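Kornus Letter Channel Bender, Tabletop Model - Review After Six Months of Shop Use

Posted June 2022

We bought the Kornus tabletop bender in December to take over the small channel letter work that we had been forming by hand. Our shop does storefront signs for the most part, with the odd monument sign and a fair number of replacement letters for plazas where one tenant leaves and another moves in. I paid full price through Lekberg, the dealer we use for trim cap and LED modules. Nobody asked me to write this.

What it is

It is a manual bender with a cast base, a clamp bar, a notching head and a set of bending pins. You feed aluminum coil from the left, notch where the letter needs a sharp corner, then pull the handle against a stop to set the angle. Ours came with 3 pin sizes. There is no motor and no software. The maker sells a powered feed as an add-on and I have not tried it.

Setup

The bender arrived on a small pallet, bolted through the base. It needs a solid bench. We first put it on a steel work table with casters and the table walked every time we pulled the handle, so we moved it to the layout bench and lagged it down. After that it was fine. Squaring the clamp bar took most of a morning. The manual covers this in one paragraph and the drawing shows an older version of the bar, with the adjusting screws on the opposite side. If your returns come out leaning, check those screws before you blame the coil.

Bending

On .040 aluminum the bends are clean and they repeat well. I set the stop for the corners on a row of E's and did all of them without touching it again. Curves take more practice. You work them in small steps with the larger pin, checking against the paper pattern as you go. An S still takes me longer than I would like, though it is faster than it was by hand and the sides stay square to the face.

On .063 the handle gets heavy. It will do it, but I would not want to do a whole set that way. The book says the bender handles that thickness, and I suppose it does.

Return depth goes from 3 inches up to 9 with the tall clamp bar, which costs extra. We did not order it at first and had to go back for it when a job came in with deep letters. Ask about it when you order. Shipping it separately cost more than it should have.

Notching

This is the best part of the machine. The notcher leaves a thin strip of metal at the fold, and the corner closes up tight without a gap for light to get through. With our old hand notcher we were always going back with caulk on the inside of the letter. The blade is still the original one. I wipe it down and put a drop of oil on it at the end of the day, and it cuts about as well as it did when new.

Coil finish

Painted coil marks if you are careless. The clamp faces are bare steel and they will leave a line on gloss black or dark bronze. I leave the film on the coil until the letter is mounted, and I stuck a strip of thin felt on each clamp face. A Chowdary bender I used at another shop had nylon faces from the factory, and I think Kornus should do the same at this price.

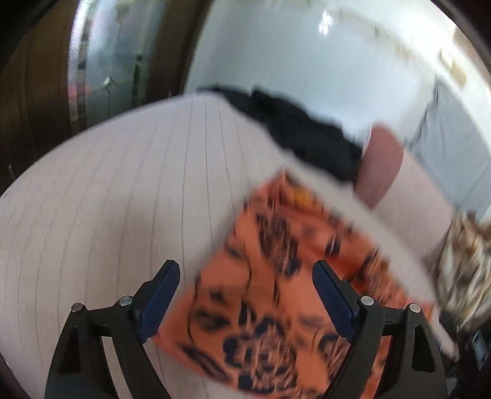

Parts and support

I have called for parts twice. The first time was for a stop pin that had come loose in shipping and gone missing. It got here in 4 days, no charge. The second was a return spring for the handle, and that one was on back order long enough that I bought something close at the hardware store. It is still in there. The people on the phone knew the machine, and they called back when they said they would.

Price

We paid $1,050 for the base unit with the standard pins. The tall clamp bar was on top of that. The Panurano bender is the other one I looked at in this range. It has a longer handle and a better scale, but the notcher is sold as a separate tool and by the time you add it the two come out close.

What I would change

The angle scale is printed on a sticker and ours is already wearing off around the 90 mark - I scribed my own lines into the base. The handle grip spins. The coil guide on the feed side is too short for wide material, so we built an outrigger from scrap Sintra and a roller.

Who should buy it

A small shop doing a few sets of letters a month will get good use out of it. If you are making letters every day, save up for an automatic machine. We still send out the big jobs, and anything in script goes out too, but the plaza replacements all stay in house now and I no longer have to wait on a wholesaler for one letter.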